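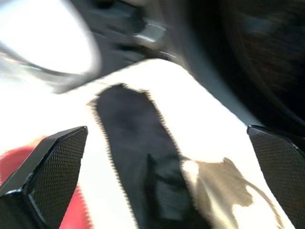 White fabric, close up.

Bed linen drive: what came in and what we still need

The December linen drive closed with 106 sheets and 70 pillowcases handed in at the Amadi Street office. Thank you to everyone who dropped off a bag, and to Hadiza Ogbonna, who sorted most of it over the holiday week.

Of the sheets, 76 were fit to go straight out to families moving into the new apartments. The others had worn patches or missing elastic and will be cut up for cleaning cloths. Please keep sending these too, but put them in a separate bag marked "rags" so they don't get mixed in.

Twin sizes are well covered for now. We are short on full and queen fitted sheets, and we have almost no mattress covers. Towels are handled by the Didance center on the other side of the park – please take them there.

A few people asked how to get old white cotton looking better before donating it. Kelechi Etim ran the laundry at a small hotel for years and sent in these notes:

Wash whites on their own in the hottest water the care label allows. Use less detergent than you think you need. Leftover soap holds on to dirt and turns cotton gray. For yellowed pillowcases, soak overnight in warm water with oxygen bleach, then wash as usual. Skip the fabric softener. Dry fully before folding, as even a slightly damp sheet will smell musty after a week on the shelf.

Please pin a slip of paper to each item with the size on it. Tags fade, and we spent a lot of time last month unfolding sheets to measure them.

The next drop-off period opens when the shelves in the back room have been put up. Efe Tamuno has the key until then and can take large donations if you call the office first. Families who need a set now should ask Ghazal Mirzaei. The limit is 4 sheets per household, and pillowcases are given out with them.

Posted 2019-01-04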